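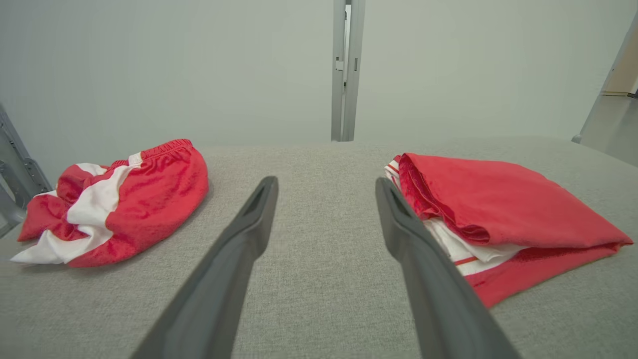

옷 개기, 사람 손으로 먼저 가르친다… 오시코, 원격 조종 시연 수집 확대

세탁물 정리 자동화를 개발하는 오시코(Osico)가 6월부터 원격 조종 방식의 시연 작업을 확대한다고 밝혔다. 작업자가 조종 장치를 손에 잡고 움직이면 로봇의 두 손가락 그리퍼가 같은 동작을 따라 하고, 그 과정이 전부 학습용 자료로 저장되는 방식이다.

이번 단계의 대상은 운동복이다. 회색 천 작업대 위에 구겨진 빨간색과 흰색의 운동용 반바지가 놓이고, 맞은편에는 반듯하게 접힌 빨간 옷이 놓인다. 오시코는 지난 단계까지 수건과 행주만 다루었다. 수건은 네모난 모양이어서 모서리 두 개를 찾으면 접기를 시작할 수 있지만, 반바지는 허리 고무줄 때문에 천이 오그라들고 다리 부분이 서로 겹치는 경우가 많다.

시연을 담당하는 넬루 초바누(Nelu Ciobanu) 씨는 "처음에는 저도 반바지를 한 번에 펴지 못했습니다. 제 손으로 하면 몇 초밖에 안 걸리는 일인데, 조종 장치로 하면 천의 감촉이 전해지지 않습니다. 그래서 눈으로 주름을 보고 어디를 잡을지 결정해야 합니다"라고 말했다. 그는 허리 부분을 먼저 찾는 방법을 권한다고 했다. 허리가 어느 쪽인지 알게 되면 나머지 천의 방향도 짐작할 수 있다는 설명이다.

오시코에 따르면 현재까지 반바지 작업으로 저장된 시연은 193건이다. 이 가운데 27건은 중간에 옷이 작업대 밖으로 떨어졌거나 그리퍼가 두 겹을 함께 잡은 경우로, 따로 분류되었다. 회사는 이 자료를 버리지 않고 보관하기로 했다. 잘못 잡은 다음에 조종자가 어떻게 다시 놓고 고치는지가 들어 있는 기록은 복구 동작을 가르치는 데 쓸 수 있다고 보기 때문이다.

조종 장치는 스툴티스(Stultis)가 공급한다. 손잡이 두 개로 되어 있고, 엄지와 검지의 간격이 그리퍼가 벌어지는 폭으로 바뀌어 전달된다. 초기 제품에서는 손가락을 빨리 오므리면 그리퍼가 조금 늦게 따라오는 문제가 있었다. 얇은 천을 잡을 때는 이 차이가 크게 느껴졌다고 한다. 스툴티스는 봄에 제어 프로그램을 고쳤으며, 초바누 씨는 "지금은 기다리지 않고 계속 움직일 수 있습니다. 다만 오래 하면 손목이 아픈 것은 아직 같습니다"라고 말했다.

손목 부담 때문에 조종자 한 사람이 연속으로 작업하는 시간은 70분으로 제한되어 있다. 이 시간이 지나면 다른 조종자와 교대하고, 쉬는 사람은 저장된 시연을 다시 보면서 시작과 끝 시점을 표시한다. 현재 조종자는 모두 아홉 명이며, 그중에는 세탁소에서 일한 경험이 있는 사람도 있다. 회사는 조종자마다 옷을 접는 순서가 조금씩 다른 점을 처음에는 문제로 생각했으나, 지금은 순서를 하나로 통일하지 않는다. 마지막에 접힌 모양과 크기만 기준에 맞으면 된다.

시연 한 건의 절차는 다음과 같이 정해져 있다. 조종자가 옷을 작업대에 아무렇게나 떨어뜨려 놓은 뒤 그리퍼를 벌린 상태에서 시작한다. 옷을 펴고, 반으로 접고, 다시 접어서 정해진 자리에 놓으면 끝난다. 조종자는 시작한 뒤에 직접 손으로 옷을 만질 수 없다. 손이 닿은 경우에는 그 건을 처음부터 다시 한다.

로봇을 손으로 직접 잡고 움직여서 가르치는 방법도 시험하고 있다. 팔을 잡고 원하는 위치로 끌고 가면 관절의 움직임이 저장되는 방법인데, 조종 장치가 필요하지 않고 배우기가 쉽다. 그러나 옷 개기에서는 사람의 팔과 몸이 손목 카메라의 시야에 자주 들어오게 된다. 오시코는 이 방법을 접힌 옷을 옆으로 옮기는 것과 같은 단순한 동작에만 사용하고, 펴기와 접기는 원격 조종으로 계속하기로 했다.

모인 자료는 호우라니(Hourani)라는 이름의 사내 과제에서 학습에 사용된다. 과제의 첫 목표는 구겨진 반바지 한 벌을 사람의 도움 없이 펴는 것까지이다. 접는 동작은 그 다음 단계에서 다룬다. 회사 측은 로봇이 혼자 작업한 결과를 아직 공개하지 않았으며, 성공률에 대한 질문에는 "비교할 수 있을 만큼 시험을 반복한 다음에 말씀드리겠다"고 답했다.

시험 현장으로는 체육 시설 세탁을 대행하는 클로노라(Clonora)가 정해졌다. 클로노라는 같은 모양의 운동복을 많이 다루고 있어서 옷의 종류가 적은 편이다. 이 회사 작업장에서는 건조가 끝난 옷을 사람이 접어 크기별로 나누고 있다. 두 회사는 우선 작업대 한 개를 설치하고, 로봇이 옷을 펴지 못하면 조종자가 떨어진 곳에서 이어받는 방식을 시험할 계획이다. 이어받은 동작도 새로운 시연으로 저장된다.

설치 시기는 아직 정해지지 않았다. 오시코는 반바지 다음으로 소매가 있는 상의를 다룰 예정이며, 조종자도 추가로 모집한다. 조종 경험은 없어도 되고, 지원자는 수건 접기로 짧은 연습을 한 뒤 평가를 받게 된다.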